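Hornar Park Results: data card

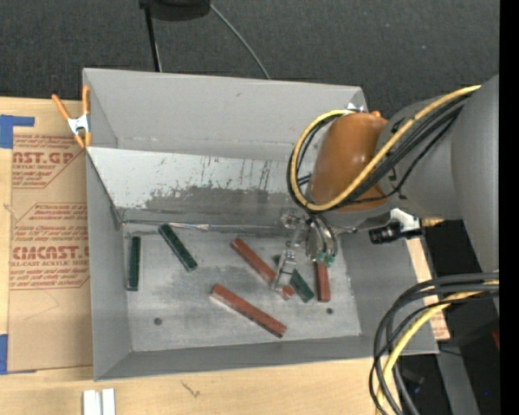
Gray metal bin with green and red blocks, robot arm at right.

Version 4 of the Hornar results set. It covers slopestyle and rail jam contests held at small and mid-size snowboard parks, from the first spring event Etton hosted through the end of last season. Maintained by Reiko Yoshida and Archana Pandey.

Contents

runs.csv – one row per judged run, 1,727 rows
riders.csv – one row per rider, with division and stance
events.csv – park, month, format, course notes
judges.csv – judge codes only, no names

Runs that were started and not finished are included, with the finished column set to 0. Practice runs are left out, even where a judge wrote down a score.

Scoring

Most events used a 100-point scale. The Birov rail jams used a 1,000-point scale shared across three judges, so do not compare the score column between formats. Use score_norm, which puts everything on 0 to 1. Where a judge's sheet had a crossed-out number, we kept the second number and set the edited column to 1.

Trick names are stored as the judge wrote them in trick_raw. The trick column is our cleaned version. "Back three" and "bs 3" both become "backside 360". Grabs are in their own column and are often blank, especially at the night events, where sheets were filled in quickly and the light at the bottom of the course was poor.

How it was collected

Geeta Lodhi and Bimla Kanaujia typed the scores from paper sheets. Each sheet was entered twice and the two versions compared. Mismatches went to Poonam Sandhu, who checked them against the finish area video if there was any. The Pathak events had no video, and 80 rows from those events are marked uncertain.

Known problems

Wind holds are not recorded before version 3.
Stance is missing for riders who entered on the day.
Two parks rebuilt their lower jump in the middle of the season. The events file has the same course code for both builds.
Women's and men's open divisions were judged together at Etton in the first season. The division column is correct, but the rank column is the combined rank.

Files use UTF-8 and commas. Blank means unknown; zero means zero. Older copies used -1 for a missing score, and scripts written for version 2 will need a change.

Riders under 18 appear by number only. To have a row corrected or removed, open an issue with the event code and bib number. Corrections go in with the August update.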